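Chapter 7
Perception When the Camera Moves

Topics in this chapter
7.1 Exposure time and blur
7.2 Scoring a frame before using it
7.3 Holding an estimate through bad frames
7.4 Time stamps and the arm's own position data
Exercises

In Chapter 6 the camera was bolted to a post beside the table. The table stayed in the same place in every picture, and a calibration done in September was still good enough to use the next spring. Many working systems are not built that way. The camera rides on the wrist, and every motion of the arm is also a motion of the camera.

The running case in this chapter is the Nirnby picking cell, whose software was written by Yusri Rondonuwu and Prasetyo Hidayat. The planner, called Verent, asks the perception module for an object position and sends the arm toward it. In the first version, perception answered with whatever the newest frame gave. This worked during slow tests. When the arm was run at normal speed, the planner began to receive positions that jumped from one side of the table to the other.

Rondonuwu and Hidayat went through the log of one run by hand. It held 562 frames. They marked 221 of them as too poor for the object detector to use. Most of the poor frames came in groups, during the fast part of a move, and the detector had reported a position in many of them anyway. It had no way to say that it did not know.

The fix has 2 parts. The first is a small function that gives each frame a score before the detector sees it. The second is a filter that keeps the last good estimate and lets its uncertainty grow until a better frame arrives. If 20 frames in a row are rejected, the planner slows the arm.

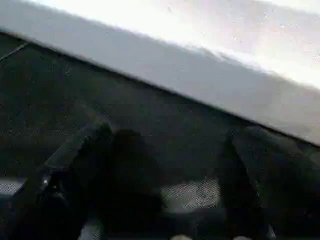
A frame score has to measure more than contrast. The simplest score takes the difference between the brightest and darkest parts of the picture, and it is easy to fool. A pale surface set against a dark area gives a large difference even when the line between them is smeared, and the washed-out corner at the upper right raises the number further while telling the detector nothing. The gripper fingers are a second problem, as they fill part of the view and should be masked out before any score is computed. Section 7.2 builds a score that handles both cases.

You will need the rotation matrices from Chapter 3 and the Kalman filter from Chapter 5. Readers who skipped Chapter 5 should work through its first two sections before starting 7.3.

7.1 Exposure time and blur

A camera sensor collects light for a short interval. If the camera turns during that interval, each point in the world is spread along a line in the picture. The length of the line depends on the speed of the turn, the exposure time and the focal length of the lens.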